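gripper day at the Vustanwood shop. thread bc I keep getting asked how I look after these things

1/ the hand-held gripper came back at 3000 cycles and it was grabby. Fingers closing crooked, left one arriving first. classic

2/ first thing - pivots. Dirt gets in under the caps and the linkage goes stiff on one side. Caps off, wipe, tiny drop of oil, caps back. Do NOT drown it, oil ends up on the cloth and then you're washing blankets all night

3/ fuzz. So much fuzz. Fleece sheds into the slots and packs down hard. wooden toothpick, no metal, you'll scratch the plastic

4/ Talska manual says clean every 900 cycles. On fleece I go every 477 bc that's where my log shows the drift starting. Yes it's a weird number, yes its on a sticker on my bench

5/ finger alignment. Close it on a strip of paper, pull. Should drag the same top to bottom. Mine slid right out at the tip so - loosen, re-square, tighten, try again. took 7 goes

6/ then cloth. paper lies to you, fabric doesnt. Pinch one layer, lift slow, look at the fold between the fingers

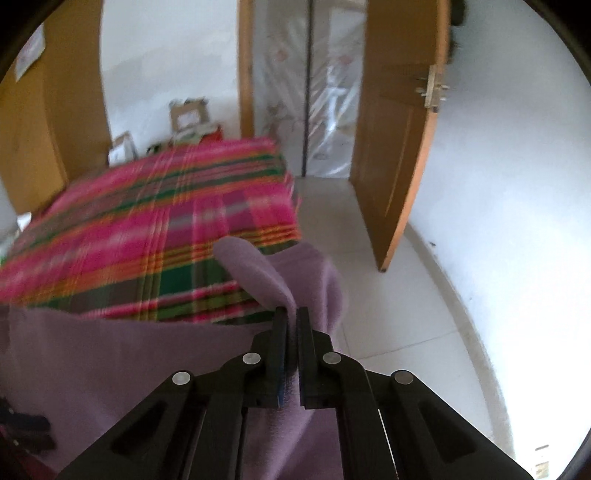

7/ if the fold creeps while you hold it, go back to the pads before you touch anything else. Worn pads feel exactly like a weak spring and I've swapped good springs over it. twice

8/ spare pads are from Kioko, the Sadside ones were cheaper but went shiny by December

9/ someone asked about threadlocker - yes, the weak stuff, on the finger screws only. keep it away form the plastic

ok back to the bench, second unit still has a squeak I cant find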